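Opinion > Automation > Domestic machines

Search this site Enter keywords Go

Can a machine clear a kitchen counter yet?

29th August
By Uliana Vakulenko

The claim I want to test is a narrow one. It is that a two-armed mobile robot, of the type now being offered on trial to care providers and serviced flats, can take over the ordinary clearing of a kitchen. Cooking is a separate matter and I leave it out. Clearing means that things left on a worktop end up where they belong, the worktop is wiped, and the machine goes back to its dock without help.

My position is that it can't, that it is closer than it was two years ago, and that the remaining gap is mostly in places the sales material doesn't discuss.

I should give my interest. I spent 19 years in maintenance planning, first at a bottling line and then at Kravets, where we packed small hardware into cartons. Since leaving I have done acceptance testing on contract. Ellano, which lets serviced flats, asked me in the spring to write a test procedure for a domestic machine supplied by Mamia. I was paid for the procedure and for the days on site. Neither firm has seen this article.

The procedure was simple. A kitchen was set out from a written list. The machine was given one instruction and left alone. A run was passed if every item was in its proper place at the end, nothing was damaged, and no person had stepped in. We did 197 runs across 7 layouts. I don't propose to publish a single pass rate, as the layouts were of unequal difficulty and an average across them would describe none of them. On the plainest layout, with mugs and plates only, the machine passed most of its runs. On the two layouts that resembled a kitchen somebody had been using, it passed few.

The failures were seldom dramatic. Very little was dropped. The commonest entry in the log was "stopped, requested help", and the next commonest was "item placed, wrong location". A stop counts as a failure in my procedure. The supplier argued that it should count as a partial success, on the ground that a machine which knows it is stuck is a safe machine. I agree about the safety. But the customer is paying for a cleared counter, and a stopped robot beside an uncleared one is an extra object in the kitchen.

Much of the development work is now done in simulation, and this deserves more attention from buyers than it gets. A rendered room can be reset in an instant and run overnight, many copies at once. Objects can be swapped, lights moved and the floor plan altered without anyone lifting a chair. Crockery costs nothing to break. For learning to reach, to avoid the edge of a worktop and to bring two arms past each other, I have no complaint against it.
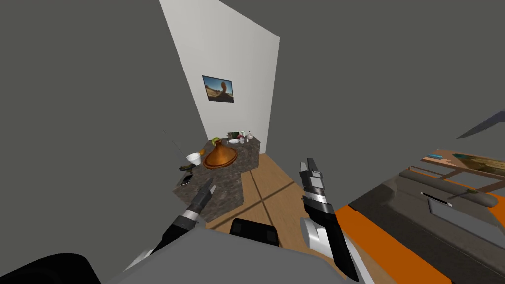
Does practice in a simulated kitchen carry over to a real one? Partly: movement and route finding carry over well, while grip and contact carry over badly, and most clearing work depends on grip and contact.

The reason is in the physics. A simulator has to be told how heavy a thing is, how its mass is distributed, how much its surface resists sliding and how far it gives when squeezed. For a rigid mug these values can be set within a range and the controller trained to cope with the whole range. For a half-empty bag of flour they can't be set with any confidence, and for a damp cloth most simulators don't try. The result is a machine that is confident with crockery and poor with everything that surrounds it.

Lidded vessels make a good example. Take a tagine. The base is wide and shallow, the lid is a tall cone, and on most of them the two are held together by nothing but weight. A person lifts the lid by its top with one hand, or carries the whole thing by the base with two, and knows without thinking that lifting the whole thing by the lid is not possible. A controller trained to treat each vessel as one solid body will find the narrow part of the cone, which is the obvious place for a gripper, and lift. It then has a lid in the air and a plan that has stopped matching the world. The better systems notice. What they do after noticing is usually to put the lid down and ask.

The same goes for anything resting on top of something else. If a piece of fruit or a spoon is sitting on a lid, the order of work matters, and the order has to be worked out before the first movement. Orysia Boiko, who ran the site days with me, wrote the layout we called number five round exactly this problem. Every item on it was easy alone. The machine needed roughly four times as long on it as on the plain layout, and passed it less often than any other.

There is then the question of what belongs where. A phone on a kitchen counter shouldn't be put in the dishwasher, and none of the machines I have tested has tried. But where should it go? A bowl may be dirty, clean, or put out for later. A bottle may live at the back of the counter permanently. These are facts about a household, and they can't be read from the objects. The usual remedy is to have the customer teach the machine a map of the kitchen, and that works until somebody buys a toaster. Mamia's set-up took an experienced installer 20 minutes per room. I would expect a tenant to need longer and to do it once.

Shop floors are often brought in at this point as proof that the problem is solved. I have worked on shop floors and I think the comparison is misused. At Kravets we had arms that filled cartons for years with very little attention. They did so in a cell we had built for them. Parts arrived in trays at a fixed pitch, the lighting was ours, and when the carton supplier changed the glue flap by a few millimetres the line was down for a shift. The arm was the cheap part. The fixtures, guards and feeders cost more than it did, and the planning cost more again. We had moved the difficulty out of the machine and into the building.

A home can't be treated in that way, or at least no tenant has yet agreed to it. So the machine has to carry the difficulty itself, and it is being asked to do so at a price well below that of an industrial cell.

There is a fair argument against me, and Boiko makes it well. Her view is that I am testing to the standard of a good cleaner and should be testing to the standard of no cleaner. In a block where staff come in once a day, a machine that clears half the counter and stops has still done half the counter. If the stop is quiet and the machine parks out of the way, the remaining work is less than it was. I accept the arithmetic. I would accept the conclusion too if the half that got done were the half that took the time. In our logs it was the reverse. The mugs and plates went, and the pan with something baked on, the open packets and the wet cloth stayed. Those are the items the staff member would have spent her minutes on anyway.

Her second point is stronger. Failures of this kind are recorded, and a recorded failure can be trained against, in simulation or otherwise. The version of the controller we had in August was better at lids than the one delivered in the spring. It had learned to test a lid with a small lift before committing. That is a real improvement and I saw no sign that it was tuned to our layouts, which the supplier hadn't been shown.

My advice to Ellano was to decline the purchase and extend the trial, with one change. The supplier should state in advance which classes of object the machine is sold to handle, and stops on those classes should be charged against it. A smaller operator, Ilness, has since asked me for the same procedure, and I have given the same advice with a shorter list of layouts.

For anyone arranging a demonstration of their own, bring your own kitchen things in a box and put them out yourself. Include something with a loose lid, something half full and a wet cloth. Give the instruction once, leave the room, and come back after an hour.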